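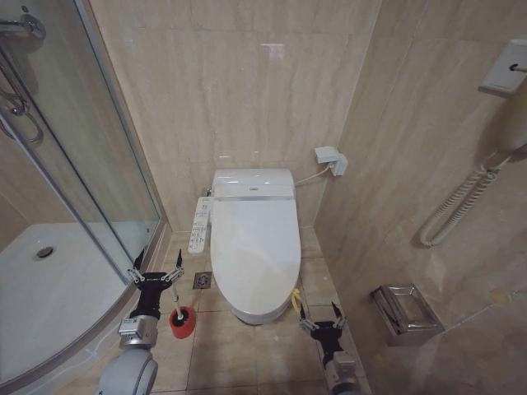 Lid down, brush in the left gripper.

Home Reviews Floor Care Bath Archive Contact

Nukora two-arm bathroom unit, Brindov grippers. Two weeks with it at the Ñahui guest house, small tiled bathroom, glass shower on one side, electronic bidet seat. Tight but normal. Wanted to like it.

Short version – don't leave it alone with a live bidet seat.

Lid and seat, fine. Gets them both up without banging, slow, no complaints. I ran the full bowl program 21 times and the lifting never bothered me. The brush is where it goes wrong. Program says: take handle, lift brush out, scrub, put brush back. Simple enough. Six of those runs it brought the holder along with the brush and did not notice. No alarm, no pause, app says "brush ready." Then it heads for the bowl with the whole thing.

Twice it knocked the rim that way. No chip, but loud. I hit stop both times. After the second one it had marked the job "complete" in the log anyway. Bowl not touched. That one bugs me more than the knock. 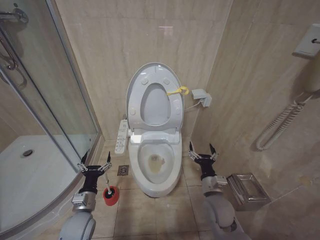 Seat and lid up, brush standing in its red holder, stain still in the bowl.

Now the safety part. The bidet's control panel sticks out on the same side as the brush. Narrow, covered in buttons. On Thursday the left arm faulted on the way back, error 400, and when it faults it goes limp for a second before the brakes grab. Forearm came down on the panel and set the spray off with the seat up. Water on the floor, water on the wrist block. The outlet is on the other side of the toilet, lucky, but I dont love water and a plugged-in seat and a robot in one small room. Pulled the breaker and mopped.

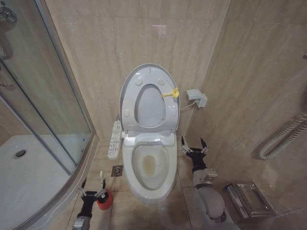

Vol. 60, p. 100

Called Atine, who sell it and do the repairs. Polite, quick. They say the limp second is a brake setting, and sent an update. Have run it since, arm holds now when it stops. The holder problem is still there. Their advice was to stick the holder to the floor. Did it with putty, helps some, looks bad, and the putty lets go when the floor gets mopped.

Other stuff. Stop button is good, big, easy to find with wet hands. Right arm mostly just waits while the left one works, seems like a waste. Battery fine. Manual says nothing at all about bidet seats, wich it should, on page one.

If you have a plain toilet and a brush holder that's fixed down, maybe. With a powered seat, cut the power to it first and stay in the room. Two stars, would go to three if they fix the log.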